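3. Materials and workspace

3.1 Desktop towers

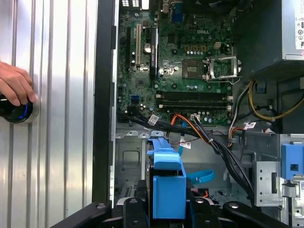

Figure 2. Inside of a desktop tower with a Dell motherboard. The CPU socket and the two long black memory slots are empty.

3.2 Disassembly procedure

Participants worked in pairs at benches in the Hundbridge repair room on Wednesday evenings. Each pair was asked to remove the memory first, then the processor, and to place every part in a labelled tray. Screws went into a separate cup. Coin-cell batteries were left on the board until the last stage, when Ramasamy collected them for recycling.

The order follows the bench guide by Adamczyk, with one change: we opened the socket bracket before unplugging the drive cables, as the cables were easier to reach once the cooler was out. Pairs recorded the colour and position of each connector on a paper sheet. Sessions lasted up to 3 hours. Boards with bent socket contacts were set aside and are treated separately in Section 5.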